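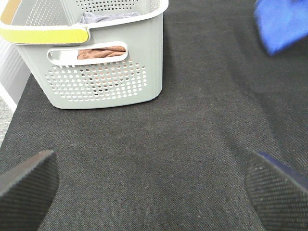 Passou abril e a lista de espera do clube de trocas de roupa de casa de Brellwood voltou a crescer, o que nos deixa contentes e um bocadinho aflitos, porque a sala de cima continua do mesmo tamanho de sempre. Já somos 721 inscritos, e na última manhã de trocas mudaram de casa 876 peças, entre lençóis, fronhas, cortinas e aquelas toalhas de mesa enormes que toda a gente herda e quase ninguém tem mesa para usar. Quem vier pela primeira vez pode trazer as coisas como lhe der mais jeito: em sacos, em caixas de cartão, ou num cesto de plástico como o verde-acinzentado com a faixa amarela no rebordo, que tem uma abertura oval a fazer de pega e é muito boa ideia para quem sobe as nossas escadas. Só pedimos que venha tudo lavado e bem seco, por favor!

O funcionamento é o do costume. As portas abrem às nove e meia, cada peça entregue vale um ponto (as colchas e os edredões valem três) e os pontos não caducam, por isso não é preciso levar à pressa uma coisa de que não se gosta. Os pontos que sobraram do ano passado continuam válidos e estão apontados no caderno da entrada, por ordem de número de inscrição.

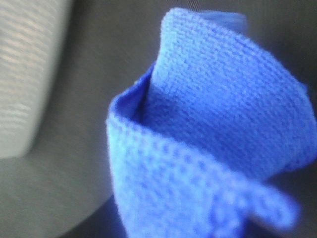 *Texto de Graça Vilhena, para o boletim do clube*

Muitos de vós têm perguntado o que fazemos com o que não encontra dono, e a pergunta merece uma resposta com calma. Até há pouco tempo, guardávamos tudo no armário do fundo, à espera de melhores dias, e o armário foi enchendo até já não fechar. Agora, o que ficar por levar em duas trocas seguidas vai para a oficina de costura da Medve, onde os lençóis gastos ao meio são cortados e unidos pelas ourelas, como faziam as nossas avós. Eu própria aprendi lá a técnica e confesso que a primeira costura me saiu torta como um caminho de cabras – mas dorme-se lindamente em cima dela.

Os turcos que já perderam a felpa têm outro destino. Cortam-se em quadrados, chuleiam-se à volta e ficam uns panos de limpeza muito decentes, para o pó, para os vidros ou para a bicicleta. Se tiverem em casa panos de microfibra, não os misturem com estes na máquina, que o algodão velho larga cotão e a microfibra agarra-o todo. E nada de amaciador em nenhum deles, que o pano deixa de absorver como deve ser.

Por falar em lavagens, a lavandaria Drerum, na rua do mercado, volta a fazer-nos preço especial nas peças grandes. Basta mostrar o cartão de inscrito ao balcão. Para as cortinas forradas, convém telefonar antes, de preferência de manhã, e perguntar se têm vaga na máquina maior.

Quanto às contas, juntámos pouco mais de 1305 euros com a venda de bolos e as rifas. Uma parte já tem destino: 24 cabides de pé em segunda mão, que vêm de uma loja que fechou em Nuvport e que finalmente nos vão permitir pendurar as cortinas em vez de as empilhar. Precisamos de quem tenha uma carrinha e uma tarde livre para os ir buscar. O almoço fica por nossa conta, e há arroz-doce.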